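The long table at Geltness

There is a kind of supper that has almost gone out of fashion, and I have been thinking about it all summer. It has no menu cards and no starters. Everyone brings a dish, somebody's cousin brings two, and you sit down when the last pan arrives, which in Geltness is generally an hour after you were told.

I first went along in August, years ago now, as a shy newcomer with a bowl of potato salad, and I came home with three recipes and an invitation to join the choir. Geltness had 607 people on its books then, and I do believe I was introduced to most of them -- some of them twice!

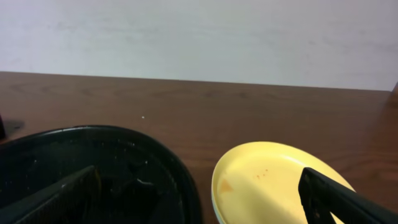 What to bring

Bring something that doesn't mind waiting. A bean stew is ideal, or a good onion tart, and cold rice dishes should stay in the cool box until people are ready to eat. My neighbours over in Platent swear by a tray of roast carrots with honey, and I've never seen any go home again.

Puddings are another matter entirely, and feelings run high. I'd only say that a plain sponge is always welcome, and that custard travels better in a flask than in a jug -- my car seats can vouch for it.

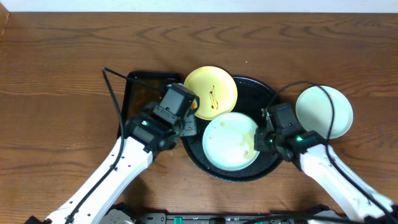

Should you wash your plate before you leave?

It depends on the house, so watch what the regulars do. In most homes a quick scrape and a stack by the sink will be plenty, and your host would much prefer you stayed for another cup of tea.

We were still talking at 10 the last time I went, windows open, the kettle on for the fourth time, and a long argument going about whether the Rutherford bus had ever once been early.
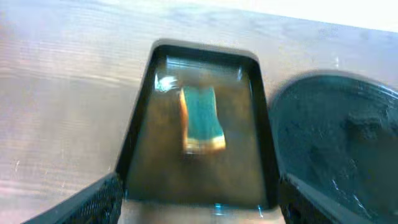
Tabletops and trays, after the fashion of a shared supper.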